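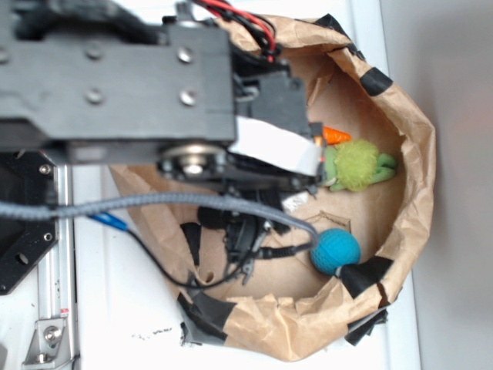
Arm minder and packing hand, returns room
Price & Dakden, Rurnberg site
Full time, days, permanent

We sell toys and small gifts by post, and a fair number of them come back. Until this spring every returned toy was taken out of its bag, looked at, squeezed and put in the right tub by a person. Now part of that is done by an arm. We need someone to work next to it.

Let's deal with the obvious question first. No one in the returns room lost their job when the arm came. There were 6 people before and there are 6 now, though one of them, Leif Juhl, is off to Imance in August to be nearer his grandchildren, and it's his place we are filling. What did change is what people do all day. Less bending over bags, more looking at a screen and muttering. Some of the team like this better. Abena Ofori, who runs the room, says her back likes it better and the rest of her is still deciding.

What the job is

You'll set out the work for the arm, watch it, and take over when it gets stuck. Soft toys are its weak point. It is at ease with anything hard and square and can be beaten by a limp plush leg. When that happens you stop it, sort out the toy by hand, write down what went wrong and start it again. The writing down matters. Guðlaug Þrastardóttir looks after the software and reads every note, including the rude ones, which she would like to be more specific.

The rest of the time you'll be doing what the room has always done: checking seams and squeakers, matching toys to order slips, repacking what can be sold again and putting aside what can't. On a normal shift the whole room clears 1000 items. The arm's share of that is 146. We mention it because applicants tend to arrive expecting something out of a film.

You'll also be asked what you think. The first layout of the bench was drawn up by people who had never packed a parcel, and it showed. The present one was mostly Leif's idea, tape and all. There is a meeting every Tuesday morning, 20 minutes, standing up, where anyone can ask for something to be changed. Quite often it is.

Who we're after

You don't need to know anything about robots. Bjartur Thoroddsen will teach you in your first fortnight, and he came to us from a bakery. You do need good eyes, steady hands and the patience to watch a machine miss the same toy four times without taking it personally. You should be happy to press the stop button whenever you feel uneasy. You'll never be told off for pressing it.

Experience in a warehouse, a shop or a nursery would help. So would legible handwriting — the notes are still done on paper, and yes, we know.

Hours and pay

Monday to Friday, 7.30 to 3.30, with half an hour for lunch. Pay is on the packing scale plus the minder's allowance, which everyone who works beside the arm gets. Ask and we'll send you the scale. Staff discount on everything we sell, and first pick of the toys too scruffy to send out again.

How to apply

Write to Adalberto Cordeiro in the Rurnberg office, or hand a letter in at the front desk. One page is plenty. Tell us about a dull job you did well. We'd like to have letters by 30/07/2019, and anyone we want to meet will be asked in for a morning in the returns room, paid, with Leif.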